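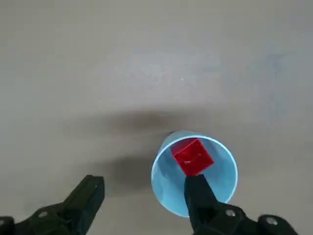 Prices are just whatever the shop feels like charging, Conall Mulcahy told me in my first week of teaching, and I stood there with my chalk and couldn't come up with a decent answer. So Chapter 7 is my decent answer, only years too late for him!

Chapter 7
What Makes a Price Move?

Let's start with lunch. When I was in school in Clondasby there was a diner called Duggan, and it sold a bowl of soup with bread for three dollars. One July the owner pushed it up to four. I kept going. My friends kept going. Then it went to five, and some of us (me included, I'm sorry to say) started bringing sandwiches from home. The soup hadn't changed a bit, and I still liked it as much as before. What had changed was what I had to give up to get it.

That's the first idea I want you to hang on to. Economists call it the law of demand: when the price of something goes up and everything else stays put, people tend to buy less of it. Watch out for the "everything else stays put" part, which trips up half my class every year. If a cold snap had hit Clondasby the same week, Duggan could have charged more and still sold out.

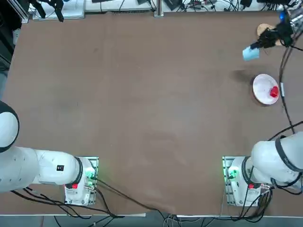
But some things you have to buy no matter what they cost, so how can there be a law about it? A student wrote that in the margin of her homework, and I've borrowed it for every class I've taught after hers. She's right that people don't react the same way to every price. Double the price of salt and you'll probably still salt your eggs. Double the price of a movie ticket and you may well stay home.

The word for this is elasticity, and we'll get to the math in Section 7.2. For now, take a look at a town I made up called Skaken, where everybody rides the Cuvia bus. At a fare of one dollar the bus carries 2,847 riders a day. At two dollars it carries 2,000. Is the bus company better off? Grab a pencil and work out the money coming in each day before you read on. Then ask yourself who stopped riding, and what they're doing instead.

Key words for this chapter: demand, substitute, elasticity, revenue. The practice problems start on page 422.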